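Home Issues Archive For Authors Search Log in
Share 3 Comments 7

4. Pad, stain and thread: what the stitching looked like

4.1 Pads

All closures in this section were made on synthetic tissue pads of the Bromlow type. Pale pink, kept damp. We used seven pads. One was dropped from the scoring after it split along the edge of its tray in March, before any stitch was placed. Its cuts are not counted anywhere below.

The pad has a pebbled face that is meant to stand in for skin. It matters more than we expected going in. On the pebbled face a needle mark is hard to find again once the needle is out; where the pad is smoother the mark stays easy to see. Readers should keep this in mind when comparing our bite scores with older work on flat foam, where every hole shows. We did not try to correct for it.

Pads were misted before each session and again whenever the surface went dull. Too much water gives glare. Too little and the thread drags, and it picks up lint off the gloves of whoever set the pad down. Geraghty kept the misting notes, they are in the supplement. We never found a good rule. The person scoring would say the pad looked dry and then it got misted.

4.2 Cuts

Short straight cuts, one blade stroke each, made with the pad laid flat. Direction on the pad was left free, so the angle of a cut in a figure carries no meaning and depends on where the view was taken from. Cuts that wandered or that forked at one end were left unscored.

A cut in this material does not gape the way a cut in skin does. It sits nearly shut. This makes the first stitch look better than it should. Two of the authors (Yoon, Bakke) argued for stretching the pad over a form to pull the lips apart. We tried it early on and the pads tore at the corners, so everything reported here is on the relaxed pad. Gap scores are therefore flattering and we use them only to compare stitches within one pad, never between pads.

4.3 Stain

Red stain (Clekov, diluted) was put on at the cut to give the look of a bleeding wound. It was not metered. It pools low and then creeps along the texture, and on the pebbled face it leaves wavy bands some way off from the wound that have nothing to do with the stitching. Early on one of our readers took a band of this kind for a second cut.

The stain has two effects on scoring. It hides the dark line of the incision where it is deepest, which is right where the reader wants to see it. And a wet red surface throws white highlights that can be taken for a gap or for a pulled fiber. Where the reader was unsure the item was marked unreadable and not guessed at. Wiping the pad helps for a short time only, and wiping moves the tails of the knot, so we quit wiping after the first pad.

A lighter dilution would have been better. We say so now for anyone repeating the work.

4.4 Thread and knots

Black suture thread throughout. Black was picked for contrast against the pink and it does well there, less well over a dark incision line, where a strand lying along the cut more or less vanishes. The thread holds small kinks. A long tail that has been pulled through several times ends up wavy and does not lie flat on the pad, and a wavy tail is no sign of a loose knot. We note this only as one reader had been marking it down.

Interrupted stitches, each one tied and cut on its own. After cutting, the short tails fan out from the knot like whiskers. Tail length was scored short, fair or long by eye. Long tails get in the way of the next stitch: they fall across the wound and can get trapped under the next loop. Very short ones are a worry for the opposite reason, the knot can back out, though in a pad that is never under load we could not test it.

In total 155 stitches were scored. Each was read by 3 readers working apart, and where they split the item was talked over with Maeng and Hyun present. Agreement was good for tail length. Fair for where the knot sat, on the lip or over the cut. Poor for lip alignment, for the reasons given under 4.3.

Knot position turned out to be the most useful single item. A knot resting to one side, on the lip, leaves the line of the cut in view so the reader can judge how well it closed. A knot lying right on top of the incision covers the very spot being judged. Text books prefer the knot off the line for reasons to do with healing. In our case it's simply a matter of being able to see. Note that the same knot can look as if it sits on the cut from low and close, and off to the side from higher up, so the reader should have more than one view where there is one. Where only a close view existed we took the knot position as read and flagged it.

4.5 Reading a closure in progress

Half closed wounds are harder to read than finished ones. Part of the incision is under a stitch, part open, and loose thread is everywhere. We asked readers to take things in a set order: find the finished knot first, then the open end of the cut, then follow the thread, and look at the tissue last. Going the other way round, readers tended to chase the long strand and miss the knot altogether.

The needle is only sometimes of help. With its curve up over the surface and one end at the tissue it tells the reader which side the bite is on. Tools over the wound hide a good part of it in most views and there is no getting round that. The polished parts also pick up light about as bright as the wet patches do. Figure 4 shows four views. In the first view the knot is easily found at the left, short tails going several ways; in the second a loop of thread stands up over the wound and a long tail runs off down the pad. The fourth has loose strands and a short cut tail to go by, and a reader given that view alone should mark the knot unreadable.

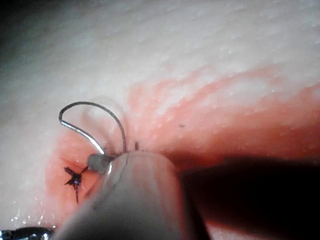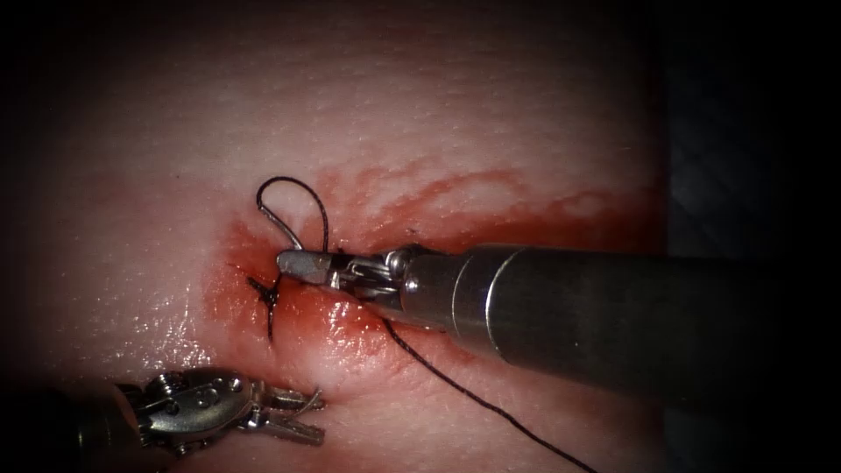
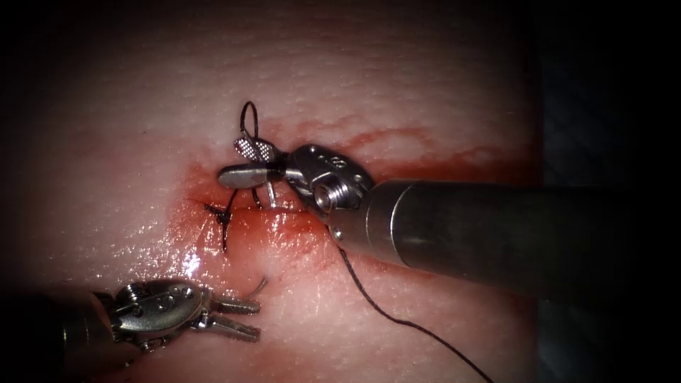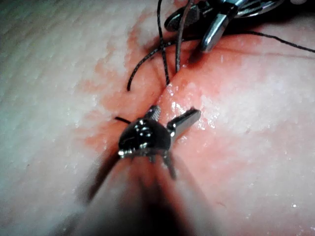 Figure 4. Incision in the pad with black suture thread, four views. Finished knot visible in the first three. Curved needle over the tissue in the first.

Scores by pad are in the supplement, same order as the text. The misting notes follow them, typed up as written.

Previous section Next section Back to top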